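About Bivstead

Small whiteboards for tables, classrooms and kitchen counters

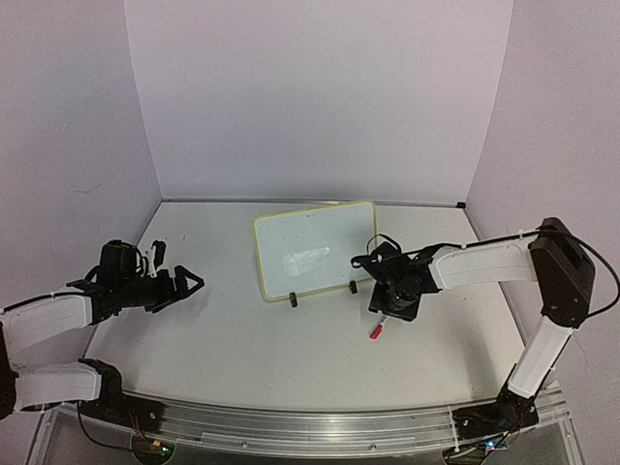
We started Bivstead because we love writing things down and rubbing them out again! Big wall boards are fine for meetings, but we wanted something you could lay flat between two people, scribble on together, and slide out of the way when lunch arrives.

Our workshop is in Gusden, in the back half of an old print shop on Lennox Street. The first batch was 30 boards, all cut by hand, and we gave most of them to a school up the road and asked the kids to be as rough as they liked. They were very rough. We learned a lot about corners that month — every board we've made since has had rounded ones.

These days there are eight of us, and nearly 500 schools and clubs have our boards on their tables. We still wipe, write on and wipe again every single one before it gets packed (the smell of marker never quite leaves your sweater).

We get asked about borders all the time. People do have favorites! Yellow is ours, as it's so easy to spot in a crowded cupboard. Clips are the other big question, and we're always happy to talk clips — where to put them, how many you need, whether a stack of worksheets is too much for them.

Our newest project is Nonirero, a lending box of boards, pens and cloths that goes from classroom to classroom for a term at a time. The next boxes go out in November.

Come and see us if you're nearby. The door is open from 8 in the morning, and there's always a spare board to draw on while the coffee brews.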